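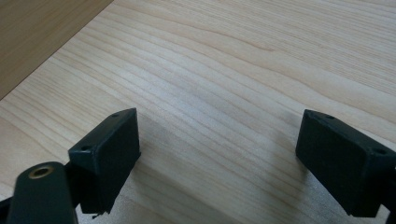
**Kekora Communications – Corporate and Developer News**

# Kekora to Open Kimdale Engineering Office for Shared 3D Workspace Software

**KIMDALE, March 3, 2025** – Kekora, a developer of software for shared three-dimensional workspaces, today announced that it has signed a lease for an engineering office in Kimdale. The office will house the teams responsible for the company's session server, its headset client and its developer tools. Hiring has begun, and the company expects to employ up to 200 people at the site when all positions are filled.

The Kimdale office is Kekora's second engineering location. The existing office will keep responsibility for billing, account management and the desktop client. No positions are being moved or eliminated as part of the change.

## Scope of work at the site

Kekora's main product, Gridari, lets people in different places meet inside the same virtual room and work on the same documents, models and whiteboards. A session can be joined from a headset, a desktop computer or a phone. Each device receives the version of the room that its hardware can display, and changes made on one device are sent to the others through a central session server.

The Kimdale teams will take over three parts of the product:

- **Session server.** The component that tracks the position and state of every object in a room and settles conflicts when two users move the same object at once.
- **Headset client.** The application that runs on standalone headsets, including hand tracking, spatial audio and text input.
- **Developer tools.** The software kit and documentation used by outside companies to build rooms and objects for Gridari.

A test lab on the ground floor will be used for network simulation. The lab is designed to reproduce slow, uneven and interrupted connections so that session behavior can be measured before a release. Results from the lab will be published with the release notes for each major version.

## Gridari version 3

The first release to be managed from Kimdale will be Gridari 3. The new version replaces the object format used in earlier releases and changes how room data is stored. Under the previous design, a client joining a session had to download the full room before the user could enter. In version 3, the room is divided into cells, and a client loads the cells nearest the user first. The remaining cells load in the background.

Version 3 was made available to a closed group of customers in January. That group has filed 2,653 reports through the in-product feedback form, covering defects, feature requests and questions on migration. The most frequent subject was text legibility at a distance, and the default font rendering has been changed in response. The second most frequent was the handling of dropped connections – a user who loses contact with the server now keeps a place in the room for 20 seconds before being removed from the session.

Rooms built for version 2 will open in version 3 without modification. Saving such a room converts it to the new format, and a converted room can't be opened in the older client. Administrators can turn off saving for selected rooms until all users in an organization have been updated.

## Building and lease

The office occupies the upper floors and part of the ground floor of the Olszewski Building in central Kimdale. Interior work covers cabling, power distribution, meeting rooms and sound separation between the lab and the office floors. The building owner is responsible for the elevators and the main entrance, which will remain in use during construction.

Financial terms of the lease were not disclosed.

## Hiring

Open positions include server engineers, graphics programmers, audio engineers, test engineers, technical writers and support staff. Most positions are based in Kimdale with an option to work remotely for part of the week. Applicants will be asked to complete one technical interview and one work sample. Descriptions and pay ranges are listed on the careers page of the Kekora website.

## About Kekora

Kekora develops software for meetings, training and design review in shared three-dimensional spaces. Its products are sold by subscription to companies, schools and public agencies. The company is privately held.

## Media and developer inquiries

Press questions should be sent to Kekora Communications through the contact form on the company website. Developers seeking access to the Gridari 3 software kit should apply through the developer portal, where the migration guide and the current list of known issues are also available.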